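Progress Report to the Flurance Fund
Community Leadership Fellowship, Cabrera Center
September 5, 2025
Submitted by Orlando Muñoz, Program Director

Status of the Fellowship

The second cohort began in January and remains on schedule. Five fellows were selected, each with a professional background in engineering or applied science and a record of service in a faith or neighborhood organization. All five are still enrolled. One fellow changed her placement in the spring after the host organization closed its evening program, and she now serves with the Arico Interfaith Council.

Placements and Training

Fellows attend board meetings at their host organizations and are expected to take on one written assignment per term. Assignments completed to date include a revised set of bylaws, a youth participation policy and a plan for shared use of a prayer and meeting hall. The conflict resolution course was moved from the first term to the second at the request of the hosts. Attendance was good, although fellows with full-time jobs found the early start difficult, and the next course will begin later in the evening.

Public Events

The spring forum on newcomers in civic life drew 200 people. Combined attendance at all public events for the reporting period was 700, which meets the target in the grant agreement. Written comments favored the small group discussions over the panel. The Center will shorten the panel at the next forum.

Finances

Spending is within the approved budget. Travel costs were lower than planned, and the Center requests permission to apply the unspent amount to interpretation services.

Next Period

Skisteck has agreed to host fellows for short visits with its technical staff. Recruitment for the third cohort will open once the selection criteria are approved. The Center also asks the Fund to confirm the format of the final report.

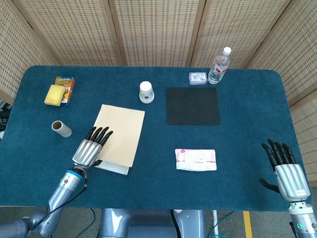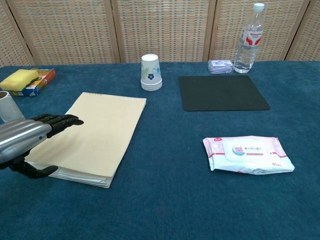

Tabletop with woven folding screen, two views.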